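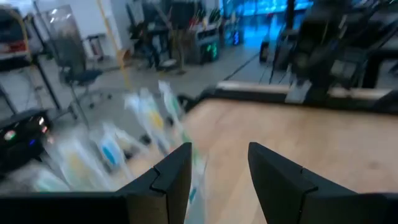

Re: [shoelist] Sole press with the split platen – who has run one?

Home | Archive | Threads | Members | Post
Search the archive Go
Last updated: September

Hello all,

I have to tell you about the Grullska, because we've had it bolted down for 16 shifts now and I'm still grinning! For those who missed the start of the thread, it's a hydraulic sole press with two separate platens, so the heel and the forefoot get their own pressure. We bought it used from Zwahlen when they cleared their Clenden hall, and it came with the old pads and a manual with half the pages stuck together.

The first pairs were rough (my fault, I had the forefoot side far too high and the welt squashed out like toothpaste). Then Alois Ruchti told me to drop the pressure and leave the dwell at 10 seconds, and wow, what a change. We ran 499 pairs of the hiking boot on that setting and the toe bond held on every pair we pulled for the peel test. I'd have been happy with half that from the old Jemgate.

A few notes for anyone setting one up:

- Warm the oil before you zero the gauges. Mine drifted badly from cold.
- The heel pad wants to be the softer of the two.
- Grease the rear guide posts, not only the front ones. The manual leaves them out.
- Changing lasts takes around 10 minutes once you've got the knack – bring a long hex key.

I haven't tried it on cup soles yet. If anybody has a pad shape that works for a high sidewall, please send me a sketch, I'd love to see it. 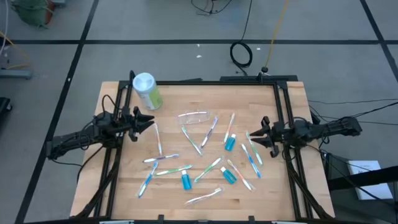 Gebhard Pichler wrote:
> We had the same press with the split platen and gave up on cup
> soles. The sidewall lifted at the arch whatever we did. Does yours
> have the later bladder, or the solid rubber pad? And what cement
> are you using, solvent or water-based?

Solid rubber, Gebhard, and water-based cement on both faces. I didn't know there was a later bladder! Would it fit the old pad carrier, or do I need the whole lower box? If it bolts straight in I'm ordering one tomorrow and trying the arch again.

Greetings from the lasting room,
Luzius Zaugg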